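ステントン町議会の補欠選挙、開票所を旧体育館に変更 結果発表は夜10時以降か

ステントン町の選挙事務局は、3月に行われる町議会補欠選挙について、開票の場所をこれまでの町役場二階から、チャッコ通りにある旧体育館へ移すと発表した。投票の場所には変更がない。有権者は、郵便で届いた案内はがきに書いてある投票所へ、いつもの通り行けばよい。

今回の補欠選挙は、東地区の議員一人が任期の途中で辞職したために行われる。選ばれるのは1議席で、立候補の届け出をしたのは4人である。東地区の登録有権者は3897人となっている。

役場二階の会議室は、机を並べると立会人が歩く通路がほとんど残らず、前回の選挙のときにも、狭いという意見が複数の陣営から出ていた。選挙事務局長のプラカシュ・ヘグデ氏は、水曜日の説明会で「票を数える人と、それを見守る人の両方が、落ち着いて仕事をできる広さが必要です。旧体育館であれば、見学の方の席も用意することができます」と話した。

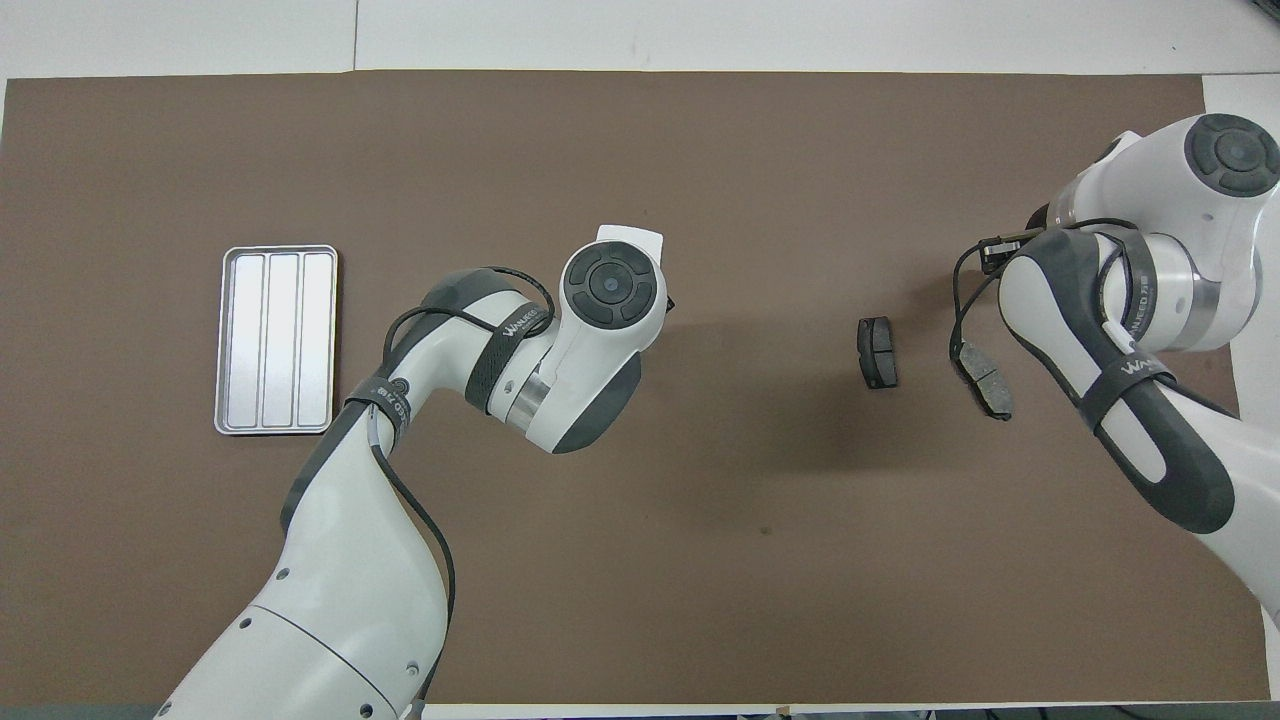
見学席は200席で、予約は必要ない。当日の午後7時30分に正面の入口が開き、先に着いた人から順番に座ることになる。座席がすべて埋まった場合には、その後に来た人は入口の外で待ち、席が空いたときに案内を受ける。開票台の周りには線が引かれ、見学者はその線より中へ入ることができない。携帯電話での通話と、票が読める距離からの撮影は禁止される。

投票は午前7時に始まり、午後8時に終わる。終了の時刻に列に並んでいる人は、その後でも投票することが認められる。投票箱は二つの投票所から車で運ばれ、全部が旧体育館に着いたことを確認してから開票が始まる。事務局では、開始は午後8時45分ごろ、最終の結果は午後10時より後になると見ている。

期日前投票については、すでに221人が済ませた。前回の補欠選挙の同じ時期と比べて多い数であり、事務局は、駅に近い図書館の一階に受付を置いたことが理由の一つではないかと考えている。図書館での受付は投票日の前日まで続き、時間は午前9時から午後6時までである。ただし、月曜日は図書館の休館日なので、受付は役場の一階で行われる。

郵便による投票を申し込んだ人は、記入した用紙を投票日の午後8時までに事務局へ届ける必要がある。消印の日付ではなく、届いた時刻で判断されるため、遠くに住んでいる家族などから送る場合には注意してほしいという。役場の玄関の横にある回収箱も使うことができる。この箱は毎日二回、職員二人が一緒に開けることになっている。

開票の手順にも一部の変更

開票の手順も一部が新しくなる。これまでは、票を候補者ごとに分けた後、同じ係がそのまま枚数を数えていた。今回からは、分ける係と数える係を別にし、数えた束をもう一つの班がもう一度確認する。二つの班の数字が合わないときは、その束だけを最初から数え直す。

判断が難しい票、例えば名前の字が間違っている票や、欄の外に書かれた票は、別の箱に入れて最後にまとめて審査する。審査には各陣営の立会人が一人ずつ加わり、意見が分かれた場合は事務局長が決める。決定の理由は一枚ごとに記録用紙へ書かれ、翌日から役場で閲覧することができる。

東地区に住むソウミャ・スンダラムさんは、前回の開票を役場の廊下から見ていた一人である。「あのときは中の様子が分からず、結果の紙が貼られるのをただ待っていました。座って見ることができるなら、子どもも連れて行きたいと思います」と話す。中学生以下の人は、大人と一緒であれば見学席に入ることができる。

一方で、場所が遠くなることを心配する声もある。説明会では、車を運転しない高齢の住民から、夜の帰りの交通手段について質問があった。これに対して事務局は、町内バスのヴォーンビー線を当日だけ午後11時まで延長する方向で、交通課と話し合っていると答えた。決まり次第、町の掲示板と広報紙「サメムネス」に載せる予定である。

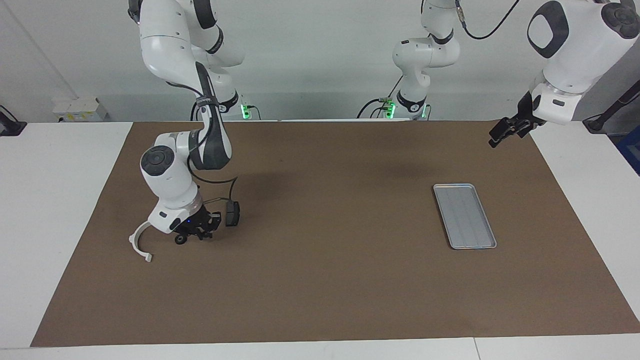

当日の交通と駐車場

旧体育館の北側の駐車場は、投票箱を運ぶ車と職員の車が使うため、一般の車は入ることができない。見学に来る人は、道の反対側にある市場の駐車場を利用する。こちらは午後6時から無料になる。車いすを使う人のための場所は、正面の入口の近くに用意される。利用を希望する人は、前日の午後5時までに事務局へ電話で連絡する。

チャッコ通りは、午後7時から開票の終了まで、体育館の前の部分だけが一方通行になる。自転車は通行できるが、入口の前に止めることはできない。

立会人の届け出について

開票の立会人は、候補者一人につき二人まで届け出ることができる。届け出の用紙は事務局の窓口で受け取り、投票日の三日前の正午までに出さなければならない。その後に立会人が病気などで来られなくなった場合は、当日の午後6時までであれば交代が認められる。立会人には午後7時から、新しい手順についての短い説明がある。

補欠選挙で当選した議員の任期は、辞職した議員の残りの期間となる。最初の仕事は、翌月に開かれる町議会で、道路の補修と小学校の給食費に関する議案の審議に加わることである。

結果は、確定した後に旧体育館の正面入口と役場の掲示板に貼り出される。電話での問い合わせには、翌朝の午前8時30分から選挙事務局が答える。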